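Grønli opens shared smokehouse and drying room for home food preservers 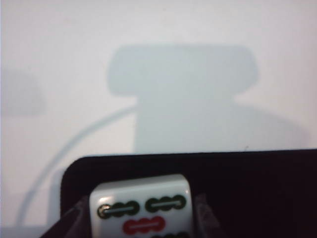 Photo: Trastum

14 shares | 3 comments

Home cooks, anglers, allotment holders and anyone with a glut of plums will soon have a proper place to put food by. The Grønli smokehouse opens its doors in October, with a cold smoker, a hot smoker, a walk-in drying room and a long kitchen bench that can be booked by the hour.

The project is run by Trastum, the food skills group behind the popular autumn pickling days, and it has been two years in the making. The building was once a net store. It has a new roof, a new floor and a great deal of scrubbing behind it, and we are delighted with how it has come out!

A total of 404 people answered our survey on what they wanted from a shared kitchen. Smoking fish came top, then drying fruit and mushrooms, then salting and curing meat. Many said they had tried these things at home and given up, usually for want of space or a steady heat (or a patient neighbour, in the case of the smoke).

"I have been smoking trout in an old filing cabinet for most of my life, and I love it, but you can only get four fish in," said Stellan Strand, who will lead the smoking courses. "Now a whole group can brine together in the evening, come back in the morning and hang their own fish. People get very excited when they open that door."

The drying room was fitted out by Drutura and holds 18 racks. Each rack can be hired separately, so a small batch of apple rings or herbs need not wait for a full load. Sliced fruit generally goes in overnight. Mushrooms must be named and checked by a member of the team before they go on a rack, and fish is kept out of the drying room altogether – the pears would never forgive us.

Thirteen courses are planned for the first season. They include a beginner's day on salt and brine, two sessions on drying fruit and vegetables, a weekend on bacon and ham, and an evening on root cellars and winter storage led by Gunther Lenz. Gunther has kept carrots in damp sand through more winters than he cares to add up, and he will bring some along for tasting.

"A cellar is the easiest larder there is," he said. "You need somewhere cool and dark, a few boxes, and the habit of going down to look. Take out anything soft straight away. I also want to talk about potatoes, because everybody stores them next to their apples and then wonders why they sprout."

Course places include all salt, wood chips and jars. Those who come to smoke or cure should bring their own fish or meat, well chilled, in a lidded box. Aprons can be borrowed.

The smokehouse also has a small lending library of preserving books and a shelf of tools to take home, among them apple peelers, crocks and jar tongs. Gomier, the seed and garden shop next door, is looking after the loans and will take bookings at its counter for those who prefer to do it in person.

An open morning will be held before the first course, starting at 10am, with smoked trout, dried pears, flatbread and coffee. Children are welcome, and there will be a table where they can string apple rings to take away. Dogs will have to wait outside, sadly, given the amount of ham.

Contact: the Trastum press desk, Grønli smokehouse | © Trastum | Back to top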